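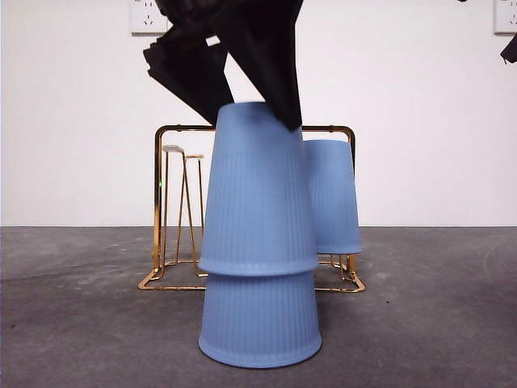

Streets and Public Transport Group, Department of Planning, Skiseo

Figure 2. Blue cups, two stacked and one on the rack.

4.3 Responses to the bus stop proposals

The second part of the consultation dealt with the spacing of bus stops on the Elemo corridor. The council's draft set a target of 300 metres between stops, measured along the kerb, and would have taken out several stops between the market and the hospital. A leaflet went to every address on the corridor and to the streets one block back on either side. The form could be filled in online, handed in at the library or posted.

We received 1426 completed forms. Forms with no answer to the stop questions were left out of this section but are kept in the analysis of crossings in 4.4. Where a household had sent in more than one form, each was treated as a separate response, as the leaflet had invited every adult to reply.

Most people who wrote in about stops named a particular one. Few commented on the spacing target as such, and several seem to have read it as the longest distance anyone would have to walk. It was the distance between stops, so the walk from a front door could be longer or a good deal shorter depending on the side streets. The draft plan did not spell this out. We think this affected the answers to question 6, and they should be read with care.

The strongest objections came from the hill at Kotian. On the map the two stops there are close together, and on the spacing rule alone the upper one would go. Residents pointed out that the pavement between them is steep and narrow, with a flight of steps where the old retaining wall comes out to the road. People with shopping or a pushchair use the upper stop going home and the lower one going out. The boarding counts show the same pattern: the upper stop has very few people getting on and many getting off. The draft plan used boardings only.

Petridis made a similar point about hill routes in the earlier survey of the Emow district, where stops were ranked by boardings and the ranking changed a good deal once alightings were added. Panagiotis Petridis kindly let us use the coding sheet from that survey. We changed it in one respect, by adding a separate code for comments about steps and slopes, which had been grouped with general comments on pavement quality.

Traders answered differently from residents. Shops near the market were mostly in favour of fewer stops, on the grounds that buses waiting at the kerb block deliveries in the morning. Some asked for the freed space to be marked for loading. Others wanted parking. The form had no question on what should replace a stop, so these comments came from the open box at the end and we have not tried to put a figure on them.

Drivers were not asked for their views in the main consultation. A short session was held at the depot in April, and the notes from it are used here only as background. The drivers' main concern was the stop outside the school, where a bus pulling out has to cross the cycle lane and then get straight into the right-turn lane. They asked for it to move back beyond the junction. No resident had raised this.

The revised plan, issued in January 2021, keeps both stops at Kotian and moves the school stop. The spacing target remains in the text as a guide, with a note that slope and steps are to be taken into account. The loading question was passed to the parking review and is outside the scope of this paper.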